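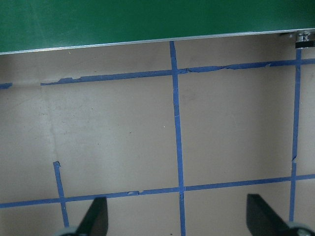

Criminal Justice Policy, Unit 5: Bail and pretrial detention

In this unit we study the people who are held in jail before their case is decided. In American usage, a jail is mostly a local institution, for persons waiting for trial or serving a short sentence, and a prison is run by a state or by the federal government. In newspapers the two words are often mixed. The boundary between them is like the silver strip on the green panel: thin, and a little sloped, so that it sits higher at one end than at the other. Some states permit quite long sentences in a local jail, and a few states run both kinds of institution under one department. Please check which system you are reading about before you compare any numbers.

Terms for this unit

Bail: the conditions under which a person is released before trial. In everyday speech it means only the money.
Secured bond: money or property must be given before release.
Unsecured bond: the person promises to pay if he or she does not come to court.
Release on recognizance: the person signs a promise to appear and pays nothing.
Preventive detention: a judge orders that the person stay in jail, usually after a hearing about danger or flight.
Failure to appear: a missed court date, whatever the cause.

The last term needs some care. It covers the person who leaves the state and also the person who mixed up the date. Many studies put both in the same column, and the reader should ask whether this was done.

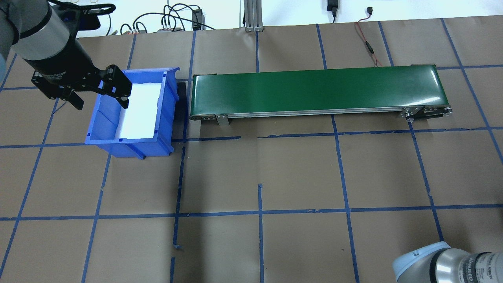 Blue bin next to the belt conveyor, with a black gripper at its rim.

Working case: Skurside County

We will use Skurside County for all calculations in this unit. The county has one jail, at Mindthorpe, and one court building. Over one year the jail recorded 2,020 admissions. On the count date in March it held 440 persons before trial, and 178 of these had a money bail set which they had not paid. The others were held for different reasons: a detention order, a hold from another county, or a first hearing that had not yet taken place.

Notice that 2,020 and 440 measure different things. The first is a flow, and it can include the same person more than one time. The second is a stock, counted on one date. A person who stays two days has a small chance to be in the stock, while a person who stays eight months is almost certain to be in it. For this reason a one-day count always gives more weight to long stays and serious charges. If somebody writes that "most people in jail are accused of serious crimes", ask first if the sentence is about the stock or about the flow.

Exercise for next time: calculate the share of pretrial persons with unpaid bail. Then write two sentences on what this share cannot tell us.

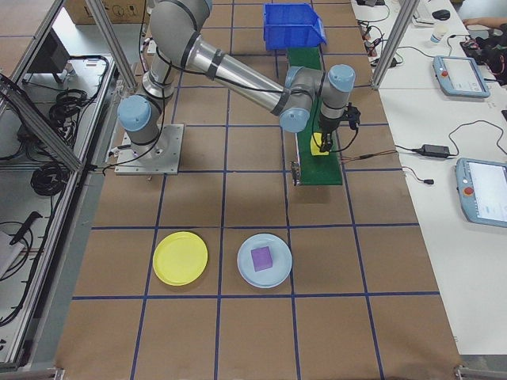 Arguments about money bail

The supporters say that money gives a reason to return to court, and that a judge needs a tool between free release and full detention. They say also that a bail agent will look for a person who has run away, and this saves work for the police.

The critics answer that the same amount is small for one person and impossible for another. They point to lost jobs and lost housing after even a short stay. There is also a question of pressure – a detained person may plead guilty because the plea is the fastest way home. You should read the Rieger chapter for this point, especially the part on misdemeanors.

I ask you to keep the legal question (is it permitted?) separate from the empirical question (does it work?). In the essays last year they were often mixed in one paragraph.
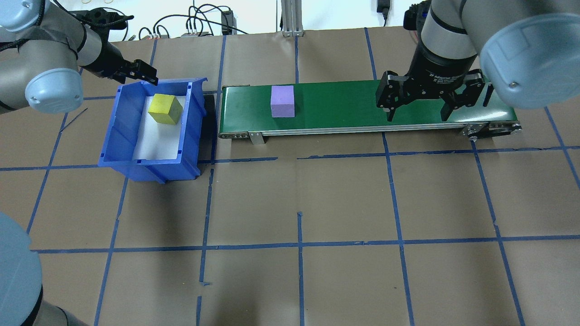 Alternatives

Court reminders by text message are cheap and easy to study. Supervised release costs more, and its conditions can be so many that people fail them for small reasons. Risk assessment tools use past data to give a score. The debate here is about which data go in, and how much the judge follows the score. The Niriden report, in the course folder, compares two counties which began such tools in the same year. Read the method section first, then the tables. The appendix is optional.

For the seminar

Bring one local news article about bail. Mark each number in it as stock, flow or unclear.

Handout revised October 20, 2024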